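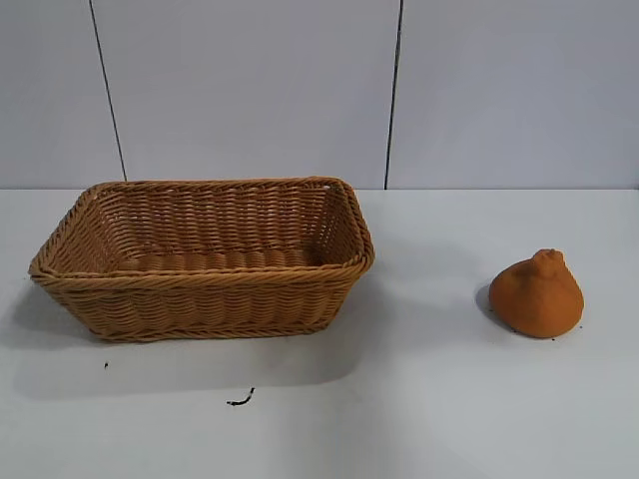
Basket and orange object on the white table, Skultadley bench.

The Skultadley bench test is a small pick-and-place trial for comparing robot grippers. I keep this entry up myself, so expect opinions. The task is dead simple to say out loud: pick up the orange thing, put it in the wicker basket, let go. Doing it 323 times with different hands on the same arm is where it gets fun!

Setup
The table is flat and white, with white wall panels behind it. The basket goes on the left and the target on the right, with a clear gap between them. I like this target a lot because it's wide at the bottom and narrows to a knobby little top, so every gripper has to make a choice (grab the belly or pinch the knob?). The basket is much bigger than the target, but it has a thick twisted rim, and low-flying fingers love to catch on that.

Grippers compared
We ran 3 hands. The Gralex is a plain two-finger parallel type, and it's still my favorite for boring, repeatable grabs. The Tretov has soft fingers that wrap nicely around the belly but take their sweet time opening again. The Bergeron is a suction cup, and oh boy, it did not enjoy a tapered shape. It dropped almost 12 percent of its picks on the way over, mostly when the arm sped up.

Camera notes
One fixed camera watches the table. Orange on white is easy for the finder, but bits of dark debris can fool it if you set the size limit too low. There's a curled black scrap in front of the basket in the picture above, plus a few specks, and those are just the sort of thing I mean. Shadows next to the basket can cause trouble too, so I leave the threshold at 2 and check the mask before each batch.

Changes
The speed limit was lowered in March. Bergeron numbers from before then used the older, faster setting, so please don't mix them in with the new ones.

Last edited 26th November.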